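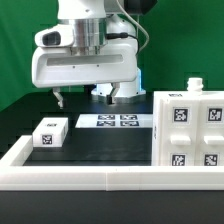 Collecting demonstrations at Stiltulside

Posted 12/24/19

Hina Mengal spends most of her working day moving a robot arm by hand controller and saving what it does. She joined the Stiltulside lab in August to build up a set of examples for Grornum, the learning system the group is training to do small tabletop jobs.

"People think we write down the steps for it," she says. "We don't. We do the job over and over and the system gets the recordings."

The target for the current set is 600 recordings. They are split over 28 task variations, most of them to do with the white block, the flat plate and the cabinet. In one, the block has to end up on the plate. In another, the arm has to pull one of the cabinet handles.

I asked about the square black-and-white markers on everything.

"Those give us positions," Mengal says. "The block has them, the plate has four, the front of the cabinet has them. When I move the block for a new start, I don't have to measure anything. The software reads where it is and writes that into the file."

The white rails on the table mark the working area. Objects start inside them. Hendrik Sithole, who wrote the recording software, says the early sets had no border at all.

"The block would get pushed out of reach and we'd lose the take," he says. "Now it hits the rail and you can carry on. We keep those takes too. It should see some recoveries."

The green backdrop was also his idea. He wants to swap in other backgrounds later, and a plain bright color is easy to replace. Mengal was less sure about it at first. "It's a lot of green to look at for 6 hours," she says.

How does she decide that a recording is bad? Mostly by the grip. If the fingers close on a corner and the block twists, she marks the take and does it again. Pauses are a problem as well.

"If I stop to think, the arm stops. Then the system learns to stop there. So I plan the move before I press record."

Three people have controlled the arm so far, and Sithole says he can tell their recordings apart. Wajid Khokhar goes in fast and slows down late. Mengal lines up high over the block and comes straight down. Sithole would like more people on the controls in the next set, so that Grornum doesn't pick up one person's habits.

The cabinet tasks are still behind the others. Mengal plans to start on the left handle and leave the right one until the grip settings have been checked.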